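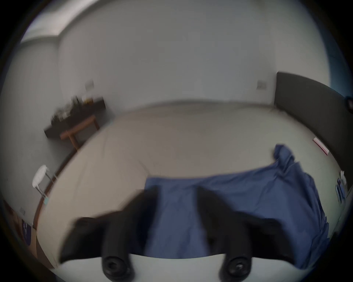 Three hundred goes at the same blue sheet can't be worth much to a learning system, according to a comment left under my November post. It would learn that one sheet on that one bed and fall over as soon as it met a duvet. The comment was signed only Drorkel and it has stayed with me.

I think it is half right. When I began the bedding set for Bruvix I did record 300 runs, and I was pleased with the number. Then I went back through them and found I had been starting from much the same heap each time, with the same corner on top. My hand had got into a habit and the examples had the habit too.

So the plan has changed. I now record in blocks of 30. Before each run I drop the cloth again and leave it however it lands, even if the corner I want is underneath. Between blocks I change one thing: which side of the bed I stand on, or whether the curtains are open. I no longer tidy the rest of the room first. Bedrooms have things lying about in them and the system may as well get used to it.

Where I don't agree is on the one bed. Moving to a new room for every handful of runs sounds good, but I tried it over Christmas in 4 rooms and the recordings were poor. I was bumping into things and rushing the grip. A slow, clean pull on a corner takes practice, and I would sooner get that right in a place I know before going elsewhere.

I also keep the misses now. If the fingers close on nothing and I have to go back for the cloth, that stays in, with a note. Gruvley's guide says to bin them. I binned 100 before I changed my mind and I wish I had them back.

Next is the fitted sheet, which I have been putting off. The elastic pulls the corner out of the grip unless the mattress is lifted a little, and I have only one free hand for that. If anyone has a method, the comments are open.

Posted 2021-01-08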